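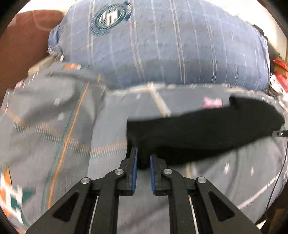

Ánh Lương wrote:

> I do mine on the bed too, and my back thanks me for it, but I can't for the life of me get the dark things to look as neat as the light ones. The black ones are the worst. I can't see the seams, I can't tell front from back in the evening, and by the time I've got a long one halfway folded it has gone crooked at one end. Does anyone have a method? I've got 16 of the wretched things in the basket and I'd like to be able to sit on my own bed again. Also, do you pull the doona up first or fold straight onto the sheet?

Hello Ánh, and hello all,

What a good question, and I'm sorry it has taken me until after tea to get to it. I did mean to write this morning, but the Matitz parcel came (more on that further down) and you know how that goes.

I fold straight onto the bottom sheet, doona off and over the chair. A doona is lovely to look at but it's like folding on a pudding, everything sinks. If you smooth the sheet out first with the flat of your arm you get a decent firm surface, and then the pillow goes up at the head end where it makes a sort of backstop. A light or mid-coloured sheet is a great help with black clothes, by the way. I had navy ones for years and used to lose socks on them in plain sight! Grey is good. It shows you the outline of whatever you've put down, and with black cloth the outline is all you've got to go on, so never mind trying to see the seams. Feel for them with your thumb instead.

Now for the long pieces. I lay the thing right across the bed, side to side, and pinch the near end to keep it still. Then I run my other hand along to the far end, gently, no tugging. If you tug, one end goes narrow and the other end bunches up, and I suspect that is your crookedness right there. Square off one end properly and let the other be as fat and lumpy as it likes until you come to it. Then fold towards the squared end, in halves if it's going in a drawer, or in thirds for a shelf. My sister rolls hers and we have agreed not to discuss it.

Do it in the daytime if you possibly can. I know that isn't much use to those of you on shifts. A bedside lamp set low and to one side does show up the creases better than the ceiling light.

As for 16, I'd do 9 and have a cup of tea. They'll keep.

The parcel, for those who asked in September: the drawer dividers did finally arrive, and they're a snug fit in the old Bittencourt chest but no good at all in the Edau one, which has that silly lip at the front. I have a spare set if anybody local would like them. I paid $10 and I'd happily take a jar of somebody's marmalade. The Wotwood hangers I'm still making up my mind about. They're a nice colour, but they leave little points in the shoulders of my cardigans.

Do let us know how you get on, Ánh, and don't be hard on yourself over a wobbly edge. It's only going in a drawer.

Warmly,
Your long-winded friend at the end of the line

Posted 4/10/21
3784 views | 9 shares | 3 comments

Comments

Thumb along the seam, what a difference. Did all my work trousers last night and they stack properly for the first time in years.

I'm a doona folder and I'm not changing! But I'll try the lamp.

Are the dividers still going? I have lime marmalade, if that counts.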